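Ticket 1008 - label printer drops off network after sleep
Opened by: Ditte Hafþórsson
Assigned: Troels Damgaard
Site: Clukotholm, back office
Status: pending

28 December 2020, 8:13
Printer gone again this morning. Shows as offline on both PCs. Power light on, panel says Ready. Turned it off and on, came back, printed 6 labels, then nothing. Orders are stacking up, pls look soon. - Ditte

8:40
Can you print the config page from the printer menu and tell me the IP. Also which driver, the Lauritsen one or the generic one Windows picks. - Troels

9:05
IP ends in 13. Driver says Lauritsen on my PC, generic on Krisztina's. Both say offline. 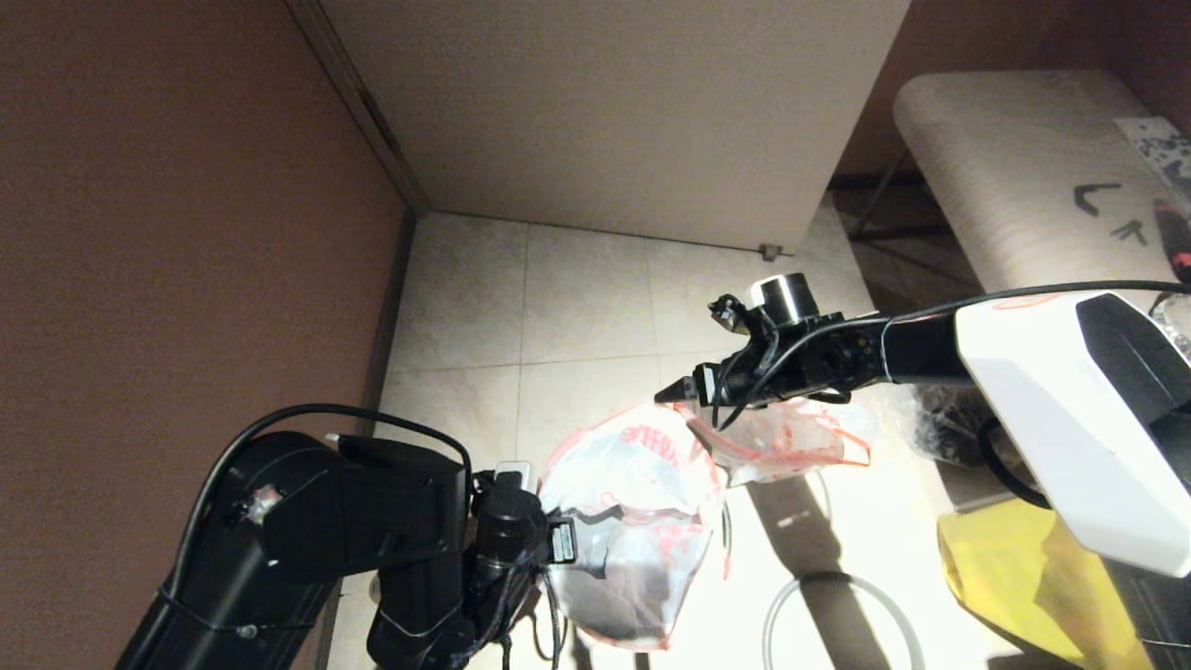

9:20
OK so the address moved. In November I set it to end in 8 and both PCs still point there. Somebody did a factory reset? That wipes the fixed address and it just takes whatever the router hands out. Check the queue too, there's probaly old jobs stuck in it.

9:31
Krisztina held the feed button down last week when the labels were skewed. Might be that. Queue had stuck jobs, deleted them all.

9:50
Yes that would do it. Holding feed at power-on = full reset. Steps:
Printer menu, Network, IP mode, Manual. Put the old address back. Mask and gateway same as on the config page.
Save, power off, wait, power on.
On Krisztina's PC remove the generic printer and install the Lauritsen driver from the shared folder.
Test print from both.

10:22
Done on mine, prints fine. Krisztina's PC asks for an admin password for the driver.

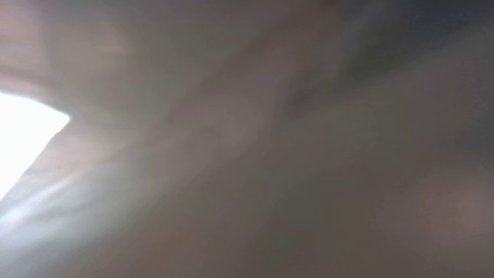
10:30
I'll do that one remotely after lunch. Leave it logged in. Meantime she can send labels to you.

13:05
Driver installed on Krisztina's. Test label came out ok. Turned off deep sleep in the printer menu as well, it was on again after the reset. Also asked Ylva to reserve the adress on the router so a reset can't move it next time.

13:40
Both printing. Labels are still a bit skewed to the left, is that this ticket or a new one?

13:48
New one pls. Keeping this open til Ylva confirms the router. - Troels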